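Reading Objects: Handout 3
Vessels, and what people do with them

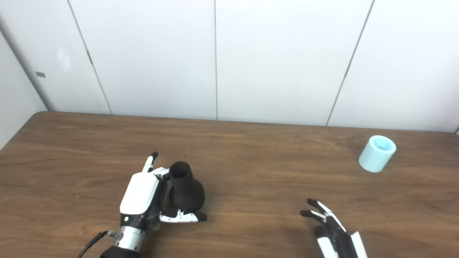 Fig. 1. Dark vase-shaped object and pale cyan cup on a wooden tabletop.

Tutor: Sheena Leckie. Seminar groups: Imtiaz Marikar (A to L), Ilaria Zuccaro (M to Z)

Where we had got to

Last time we finished with the question of whether a pot with a hole in it is still a pot. Half the room said yes, the other half said it was a flowerpot, and we ran out of time, so I am declaring it a draw. Those who missed the session can borrow somebody's notes. Choose your somebody with care.

This session covers three things: the parts of a vessel, the difference between form and use, and how to write a catalogue entry that another person can stand to read.

1. Parts of the body

Potters and museum people describe vessels as if they were guests at a wedding. A vessel has a lip, a mouth, a neck, a shoulder, a belly and a foot. Some have ears. You will be expected to use these terms without giggling by December.

Lip: the very edge of the opening. Chips live here.
Mouth: the opening itself. Measure across the outside unless told otherwise.
Neck: the narrow part between the mouth and shoulder. Plenty of vessels have none, and it is no disgrace.
Shoulder: where the neck widens out into the body.
Belly: the widest part, as with lecturers.
Foot: whatever it stands on. A foot ring is a raised ring underneath, often left bare of glaze so that the pot doesn't weld itself to the kiln shelf.

A straight-sided cylinder gives you very little to hang these words on. It has a lip, a wall and a base, and after that you must fall back on size, colour and surface. Students tend to assume that plain things are quick to describe and leave them until the night before. I mark a good many of these.

2. Form and use

We name most vessels by what we suppose they were for. The trouble is that we suppose it from the shape, and then take the name as proof of the use. Round and round it goes, and somebody gets a book out of it.

Take the Urquhart jug, which you will meet in the reading. It has a handle and a spout and was listed as a milk jug for as long as anyone had bothered to list it. When Shona Strachan had the inside tested, the residue was lamp oil. The shape was a jug. The use, at least near the end, was keeping the lights on. Both belong in the entry, and they belong in separate sentences.

The Bremidell group has the opposite problem. There are 39 vessels, all found in one cellar and all much the same height, and the first report called every one of them a vase. Hamish Halliday went back through them and found wear on the inside of the bases, the sort you get from years of stirring. Nobody stirs flowers with that much energy. His article is short, rather cross and well worth reading.

So when you write "vase", ask what you mean by it. If you mean tall, with a neck and shoulder, then say "vase-shaped" and keep your options open. If you mean it held flowers, I shall want to know how you know.

3. Writing the entry

The house style for this course is borrowed from the Zadville collection, with the Latin taken out. Put things in this order:

Name of form
Material (if you know it, and say so if you don't)
Height, then widest point, in millimetres
Body, from the lip downwards
Surface and colour
Damage and repair
Evidence of use
Everything you would like to be true, on a separate sheet, which you may keep

A worked entry, from the Jurketti bequest:

Beaker. Earthenware. Height 138 mm, widest point 60 mm. Plain rounded lip, straight wall, flat base with no foot ring. Grey-green glaze outside, stopping short of the base; inside unglazed. Old chip to lip, stained. Light scratching on base. Use unknown.

Please notice the last two words. They are perfectly respectable. An entry handed in last year ran to 417 words, of which the greater part concerned the loneliness of the potter. It was moving, and it left out the height.

On colour: use everyday names and add "pale" or "dark" where needed. "Nearly black" is fine if the thing is nearly black. "Midnight" is a time of day. Look at the piece in daylight if you can, as the bulbs in the store room turn everything the colour of weak tea.

Reading

Halliday, "Stirring at Bremidell" (whole article)
Strachan, "What Was in the Jug", opening chapter only
Leckie, "Notes on Feet" (optional, though I shall know)

For the seminar

Bring one vessel from home, wrapped in something. Write an entry for it in the order given above, on one side of paper, and leave your name off the front. We will swap both objects and entries and see who can match them up. Please don't bring anything your grandmother would miss.

Entries are due in on 27 January 2025. Imtiaz would like it known that the box outside his door is for entries and that the other box is recycling.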